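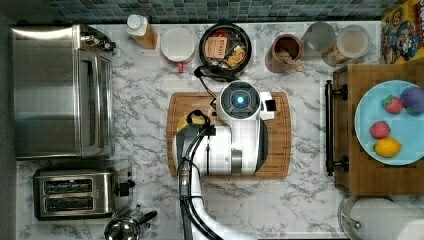

Duygu Yüksel
Contributing Writer, PC and Console Hardware

Marten Clekberg has been building game controllers out of a rented unit behind a tire shop for most of his adult life, and he does not think the newest one is his best. "The second one was better," he said. "It just cost too much to make."

The newest one is the Farina, a wired and wireless pad for PC that went on sale in June. It costs 90 dollars. The company, also called Clekberg, has 23 employees, most of them in assembly and repairs. I talked to him by video for a little over an hour, mostly about latency, drivers and why the Farina has no headphone jack.

The headphone jack came up first. Owners have complained about it since the preorder page went live. Clekberg said the jack was in every prototype until the last two.

"We had a hiss on it," he said. "You plug in cheap earbuds, you don't hear it. You plug in anything decent and it's there the whole time, under the game. We tried moving the traces, we tried a different chip. We ran out of spring." He decided to ship without it. He said he would make the same decision again, but he would have announced it sooner. The preorder page listed a jack for nine days after it had been cut.

"That was my fault. I had the email in drafts."

Everyone who had ordered by then was offered a refund, and 218 people took it.

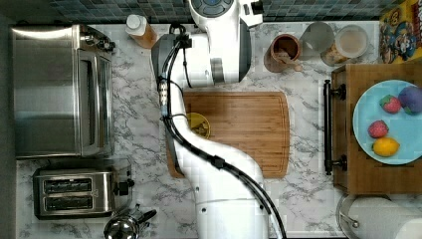

He was more comfortable talking about the wireless side. The Farina comes with its own USB dongle, called the Purus, and can also connect over Bluetooth. Clekberg would prefer that you use the dongle. Bluetooth on a PC, he said, depends on whatever radio the laptop maker picked, where the antenna ended up and what else is talking at the same time.

"People write in and say the controller drops out. I ask what they're connected to, and it's Bluetooth, and there's a mouse on it too, and a headset. Then they try the dongle and I don't hear back. I take that as good news."

The dongle is small, and it is easy to lose. The first run had nowhere on the pad to store it. The current run has a slot under the battery door, which Clekberg said was the idea of a repair technician who was tired of getting controllers mailed back without one. A replacement dongle has to be paired by holding two buttons while plugging it in, and the manual explains this badly. He said a new manual is being written.

I asked about the driver software. The Farina works as a standard pad in Windows without installing anything, but remapping buttons or changing the stick curves takes a separate program. The first version would not start unless you made an account.

"We took the account out," he said. "It was there so your profiles would follow you to another computer. Almost no one has another computer. Now it saves a file, and you can put the file wherever you want."

The program was written by Tikutier, an outside studio that also handles the firmware updates. Clekberg said the arrangement has worked well, apart from one update that swapped the left and right triggers on pads with the older board. That one was pulled the same evening. Anyone who still has it can fix it by updating again — the order of the triggers corrects itself after a restart.
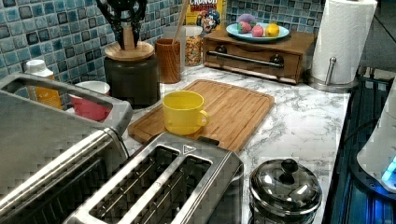

On repairs, he had a lot to say. The Farina opens with four ordinary screws, and the sticks sit on small boards of their own that can be swapped without soldering. A pair of sticks is 39 dollars from the company's store. I said that seemed high next to the price of the whole controller.

"It is high," he said. "We buy the sensors in small lots. If we sell more controllers, I can buy more sensors, and then it comes down. I'm not going to tell you when."

The sticks use magnetic sensors, which should keep them from drifting the way worn contact sensors do. He would not call them drift-proof. The springs still wear, and a tired spring can leave a stick resting a little off center. The software has a recalibration screen for that, under Advanced.

There is no console version planned. Licensing is expensive, and he said he has watched two friends go through it. A smaller pad is a possibility. He has a shell for it on his desk and held it up to the camera, then put it back down before I could get a good look.

"It needs a jack," he said. "I know."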